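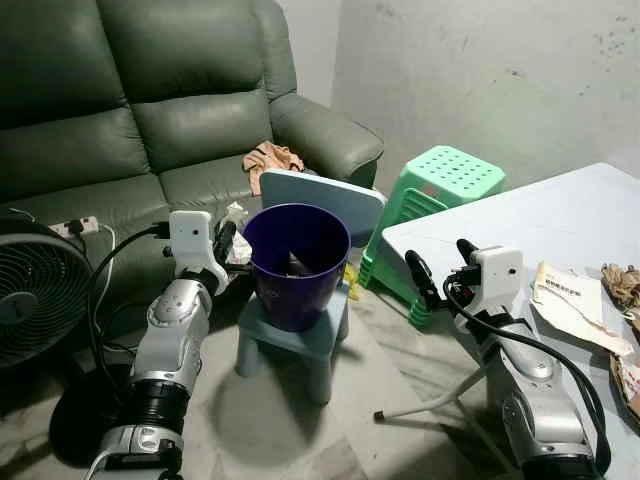 Fig. 1. Green leather sofa against a plastered wall. Note the soft sheen on the cushions and the armrest.

Care and Repair of Household Materials
Handout 4: Leather

Read this handout before the practical session. Bring it with you, together with the sample card you received in Handout 3. The questions at the end will be discussed in class and you do not need to write the answers.

1. What leather is

Leather is animal skin which has been treated so that it does not rot. The treatment is called tanning. Before tanning, the hair and the fat are removed and only the middle layer of the skin is kept. This layer is made of very fine fibres which cross each other in all directions. The fibres give leather its strength, and the small spaces between them allow it to bend and to take in water vapour.

There are two main ways of tanning. Vegetable tanning uses bark, leaves or wood and takes weeks or months. The result is firm and becomes darker with light and with use. Chrome tanning uses salts of chromium and can be finished in a day or two. The result is softer and keeps its colour better. Most leather for furniture today is chrome tanned. Belts, saddles and the soles of good shoes are often vegetable tanned.

2. Layers and names

A thick hide is usually split into two or more sheets. The upper sheet has the grain, that is, the side where the hair was. The lower sheet is called the split.

Full grain: the upper sheet with its surface left as it was. Small scars and insect bites can be seen.
Corrected grain: the upper sheet, sanded lightly and then printed with an even pattern.
Split: the lower sheet. It may be brushed to make suede, or covered with a coat of plastic.
Bonded: leather waste, ground and glued on a cloth. It peels after some years and cannot be repaired well.

Shops do not always use these names in the same way. Please be careful with the expression "genuine leather", which tells you very little about the quality.

3. Finishes

For the person who cleans or repairs, the finish is more important than the tanning. We divide the finishes into three groups.

Aniline leather is coloured with dye only. It is pleasant to touch and it stains very easily. Semi-aniline leather has dye and also a thin coat with a little pigment. Pigmented leather has a full coat of colour, similar to a paint, and it is the most common in family homes.

The water test: choose a place which is normally hidden, for example under a cushion or low on the back. Put one drop of clean water and wait one minute. If the drop goes in and makes a dark spot, the leather is aniline or its coat is worn away. If the drop stays on top, the leather has a coat. Dry the place with a soft cloth. Do not make this test on suede.

A photograph is not sufficient for deciding the finish. Shine depends on the light in the room, and an old aniline piece polished by use may look the same as a pigmented one.

4. How leather is damaged

Dryness. When the air is too dry, the fibres lose water and become stiff, and the surface cracks where it is bent. Heating is the usual cause, so in this region we see most of the new cases after October.

Light. Sunlight makes colours weaker. Red and green suffer more than brown in our own sample cards, but this depends on the dye.

Grease from skin and hair. It collects on the armrests and where the head is resting. With time it makes the coat soft, and the colour comes off on a cloth. Many owners believe that this is dirt and rub harder, which makes the damage larger.

Wrong products. Washing-up liquid, baby wipes, vinegar and olive oil are all recommended by somebody. Please do not use any of them in the practical work.

5. Routine cleaning

Remove the dust first, with a soft brush or a dry cloth, and go into the seams. Mix the cleaner in the bowl, 200 ml of lukewarm water to one measure of the Clurkico neutral soap. Make a foam with the sponge and use the foam only, not the liquid. Work on one panel at a time, from seam to seam. If you stop in the middle of a panel you may leave a line.

Wipe with a second cloth, slightly damp, and leave the piece to dry by itself. A hair dryer must not be used, and the piece should stand away from any radiator.

Apply the conditioner on the next day. A very thin layer is enough. On pigmented leather it mostly stays on the surface, therefore two or three times per year is sufficient.

6. Case for discussion: the Tornirstead chair

The reading chair from Tornirstead was made in 1987 and was re-coloured once at a later date, without removing the old grease. The new coat has come off both armrests. The seat is in good condition. The back has 115 cm of open seam, where the thread has broken but the leather has not.

Discuss the following in pairs:
What should be done before any new colour is applied?
Can the seam be sewn through the old holes, and what is the risk of making new ones?
Would you re-colour the whole chair or only the armrests?

7. Practical session

Place and date: room 273, 2022-05-17
Materials: sample card, two white cotton cloths, apron. Sponges and soap are provided.
Reading: the Ebihara course reader, chapter on finishes. The chapter on suede can be left for Handout 5.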